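Label size for open cubbies, small workshop / rec room
Storage and Shelving board

grema48
Posted 2021-09-29
I'm putting labels on the cubbies in our shared hobby room and can't settle on the text size. I have a Monetel label printer that does 2 inch tape at most. Right now everything is in mixed case on narrow tape and people put stuff back in the wrong place. Do you go all caps? Do you keep every label the same size or let the long words shrink?

tapeandtwine
All caps, black on white, same size everywhere. Pick your longest word, find the biggest size that fits, use that for everything. It looks tidy and you only set up the printer once.

Kirnis
I disagree with the same size part. If your longest word is STATIONERY then GAMES ends up tiny for no reason. Let each one fill its own label. People read one label at a time.

tapeandtwine
They don't read one at a time, they scan the row. Mixed sizes make the big one look more important than the others. I did it your way in February and redid the whole wall two weeks later.

lowbench
Mixed case is easier to read in a paragraph. For one word on a shelf I don't think it matters. What matters more is where the label goes. Put it on the top front edge. If it's on the bottom lip, it gets covered by whatever hangs out of the cubby.

grema48
Top edge works, mine are 2 inches thick there. What about combined categories? I have screws, nuts, bolts and washers in one place.

Kirnis
Write HARDWARE and be done.

lowbench
Hardware means hinges and hooks to half the people I know. I'd spell out the two main things. Use a plus sign or an ampersand with no spaces and it stays short.

tapeandtwine
Agree with lowbench on that one. You may have to squeeze the letters a little. Most label software has a width setting separate from height, so use that before you drop the size.

sebastian1063
Similar to what I'd go with:

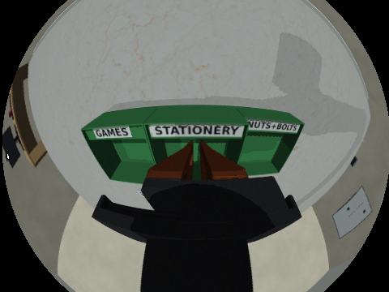
Caps on the top edge, GAMES / STATIONERY / NUTS+BOLTS

I'd give the longest word the widest cubby if you have a choice. Then you don't need to shrink anything.

tapeandtwine
The letters on the right one are a bit smaller than the middle. I'd match them.

Kirnis
I can read all three fine. Leave it.

grema48
OK, going with caps on the top edge and NUTS+BOLTS for the small stuff. I'll try one row at matched size first and see if it bothers me. Does anyone know if the Monetel tape comes off painted wood without pulling the paint?

lowbench
Warm it with a hair dryer first and pull slowly. Test it on the back.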